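Workstation Inspection Checklist — Tustthorpe office, second floor
Area: shared desks, window side
Inspected by: Ivana Barrientos
Follow-up: Tibor Borbély
Month: March

Marks used: OK, Fix, Watch, N/A

1. Walkways and floor

1.1 Path to the exit door clear — OK
1.2 Chairs pushed in when not in use — Fix. Two were left in the aisle at lunch.
1.3 No cables across walkways — Watch. The run to the Lamptey printer has been taped, but the tape is lifting at the door end.
1.4 Floor dry and free of grit — OK

2. Power

2.1 Power boards mounted or kept off the floor — OK
2.2 No power board plugged into another — Fix. Found under desk 6. Tibor to order a longer Dernix board.
2.3 Test tags in date — OK, except desk 7, where the tag has worn off and can't be read. Retest.
2.4 Plugs pushed fully home, no scorch marks — OK

3. Screens and stands

3.1 Stand sits flat, whole base on the desk — OK
3.2 Top of screen at or a little below eye level — Watch. Depends on who is sitting there. Risers are in the Wamton cupboard.
3.3 No glare from windows or ceiling lights — Watch. Blinds need to come down by 2 pm.
3.4 Brightness suits the room — ask the user. White pages on a full-brightness screen were the main complaint last time.

4. Desk surfaces

4.1 Edges smooth, no splinters or lifting — OK
4.2 Cables behind the screen kept to the back of the desk — Fix where loose. Use the soft ties, as the hard plastic ones have been nicking the sheath.
4.3 Used tissues and scrap paper in the bin — Fix
4.4 No food or open drinks near equipment — OK

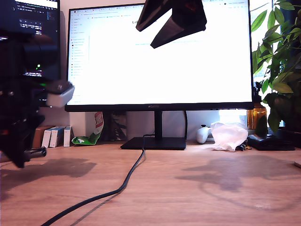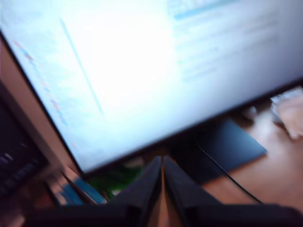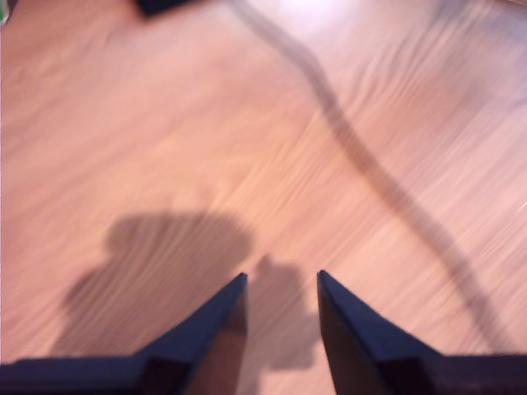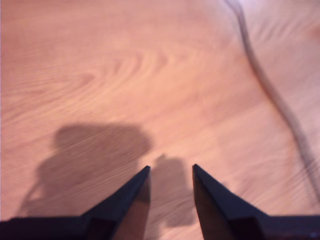
5. Seating

5.1 Height lever works and holds — Fix at desk 7. It sinks slowly under weight.
5.2 Castors turn freely — OK
5.3 Footrest available on request — OK, one spare

6. Actions

Power board at desk 6 — Tibor, before the next inspection
Printer cable tape — Ivana, replace the full length and don't patch it
Chair at desk 7 — take out of use and label it
Cable ties — leave a packet in the top drawer of the Wamton cupboard

Anyone who moves a desk should run through sections 2 and 4 again before plugging back in. Write any changes on the paper copy by the door and initial them.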